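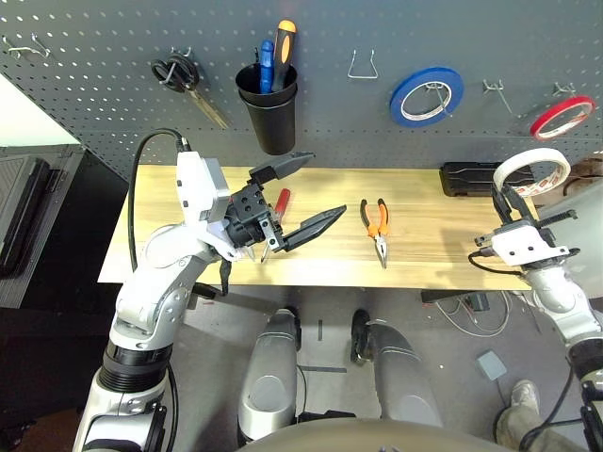 Workbench with pegboard behind.

Ticket 933 – Stusimdale tunnel archive, wrong depths on trench map
Opened: 09/05/2021
Status: open (was closed by Flirier, I reopened it)
Product: Dimon map viewer

Problem as reported
The viewer puts the Stusimdale camp's generator trench at 86 feet below the snow surface. The engineers' log we scanned says 50. All the other trenches match the log. Visitors have been quoting the wrong number back to us since August.

Reply from Flirier support
Clear the browser cache and reload. The depth layer was refreshed in the last update and old values may be stored on your machine.

My note
Cleared it. Same number. Also tried a laptop that had never opened the viewer, same number. I don't see how a cache problem gets onto a machine with no cache.

Reply from Flirier support
The number may come from your source file. Please check the Yagi export for typing errors.

My note
Checked it line by line against the scan. The export says 50. The only 86 in the whole file is the page number of that log entry, in the column right next to the depth. I would look there first.

Reply from Flirier support
Columns are matched automatically and this has been tested. Closing as a data issue.

My note
Reopened. Tested on what? I made a copy of the export, changed the page number to 450 and loaded it in the test viewer. The generator trench is now 450 feet down. That would be quite a dig for a crew with snow plows and a crane.

The log entry for this trench has a comma in its title and the others don't – my guess is that it pushes the columns over by one. Taking the comma out of the copy gave me 50 again, but I'm not going to retitle a historical record to suit an import tool.

Workaround for now
Depth label hidden on the public map. The scanned page is linked in its place.

Waiting on
A fix to the import, with the original title left alone. Please don't close this again until somebody has loaded the attached file.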